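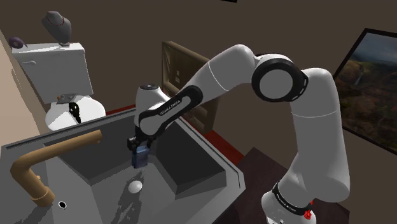
**Marloes Schouten**
*Contributing writer, home and table*

I have washed dishes by hand for most of my adult life, and I blame my grandmother's kitchen in Tukcombe. She had one deep sink, one window over it, and a rule that whoever cooked got to sit down afterward. So the rest of us stood there elbow to elbow and talked. I learned about my aunt's divorce with a tea towel in my hand!

When I moved to Hernville I rented a place with a dishwasher, used it for one winter (it opened straight into the hallway and took the skin off my shins), and went back to the sink. My friends think I'm nuts. Maybe! But I like that half hour. I put the radio on, I do the glasses first while the water is clean, then plates, then the awful roasting pan that I always swear I'll leave until morning and sometimes do.

Last February I asked readers of this magazine how they handle the dishes, expecting a small pile of mail, and 631 of you wrote in. A man in Gulance washes everything in cold water and would not be argued with. A couple on Espinoza Street have kept a chore chart going for 12 years, and she says he still can't be trusted with the colander. Plenty of you sing. One reader sent me four pages on brushes versus sponges, and I've switched to a brush, so thank you.

What surprised me was how many letters were about company. People wrote about a sister who dried too slowly, or a roommate they only ever really talked to over the suds. My own daughter is fifteen and tells me next to nothing at dinner, but give her a towel and a stack of wet bowls and she'll go on until the water's cold. I've started using more bowls.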